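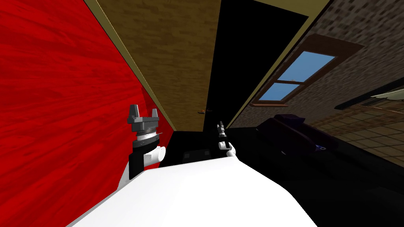

Randomizing the wall textures is a waste of time if the door geometry never changes, a reader wrote under my last post, and went on to say that a policy trained that way will learn one door very well and nothing else. I think that is about half right. I had the numbers to check it, so I spent most of November checking.

Some background for people who skipped the earlier posts. Hekden is the simulated house I use for mobile manipulation. The robot has two arms and has to get from one room to the next through a doorway. The policy sees only the onboard camera view. It does not get a map, and it does not get the position of the door. Training runs in Allomari, which is my own wrapper around the physics and the renderer. Clultudau is the tool that changes the house between episodes: wall materials, trim colors, lights, furniture, and now doors.

The question was simple. With a fixed training budget, is it better to spend the variety on how things look or on how things are shaped? I set up four conditions.

Condition A kept one look and one doorway.
Condition B changed the look every episode and kept one doorway.
Condition C kept one look and changed the doorway every episode. Width, height, hinge side and handle height all moved.
Condition D changed both.

The network was the same in all four, and so was the number of training episodes. I tested each policy on 1000 episodes in houses it had not seen, with new materials and new doorways together. An episode counts as a success if the whole robot gets through, both arms included, with no contact above the force limit. I did not count partial passes. The earlier posts did, which makes those results look better than they should, so please don't compare the two.

Condition A got through 167 times out of 1000. I expected it to be bad and it was. Most of the failures were the robot driving at a patch of wall that was close in color to the training door.

Condition D got through 898 times out of 1000. That is the best result I have had on this task by a wide margin.

B and C are where the reader and I disagree. I am leaving their exact scores out of this post. I found a bug in the lighting code that touched both of them, and I want to rerun before I publish figures. The order did not change when I fixed the bug on a smaller test, though. C beat B, and both were well below D. So yes, geometry mattered more than looks. But looks were not a waste of time. Going from C to D was a large jump, and the only difference between them is the textures and lights.

The failures were more useful to me than the scores. I watched about 200 of them, picked at random across the conditions. The B policies usually found the opening and then clipped it. They had learned how far to pull in the arms for one width, and they used that amount everywhere. The C policies handled the arms fine once they were lined up, but a lot of them never lined up. Put a strong wood grain on the wall next to the door and they would drift toward it. In a narrow passage with a red wall on one side and brick on the other, a C policy could sit and turn back and forth until the episode timed out.

The steep viewing angles were another problem I had not planned for. When the robot tips or swings the camera close to a wall, the door edges run diagonally across the view, and there are very few training examples like that. D did better on these too, but they still make up a big share of what it gets wrong. I now keep a separate set of starting poses that are awkward on purpose. The policy begins close to something, badly turned, with one arm held out. Training on a mix of normal and awkward starts looks helpful so far. I don't have a full run yet.

A few details for anyone who wants to try something similar.

Change the trim separately from the wall. When I tied them together, the policy learned the color pair instead of the edge.

Do not randomize the robot's own body. I tried it once, and training got slower with no gain in the tests. Your results may differ if you plan to move to hardware with a different finish.

Dark rooms behind the door are harder than lit ones. An unlit opening can look the same as a black panel. I added black panels to the training houses for this, and the policy slowed down in front of openings for a while before it recovered.

Log the handle position even if the task doesn't use it. I didn't, and I had to render a lot of episodes again.

The baseline planner I compared against last time, Swati, is not in this round. It needs a map, and building one for every test house would take more machine time than I have right now.

None of this has been on a real robot. The contact model in Allomari is too forgiving around the fingers, so I would expect the clipping failures to look worse on hardware. The B and C reruns are going now, and I will put the full table in the next post along with the config files for Clultudau.

Posted Tuesday, December 25, 2018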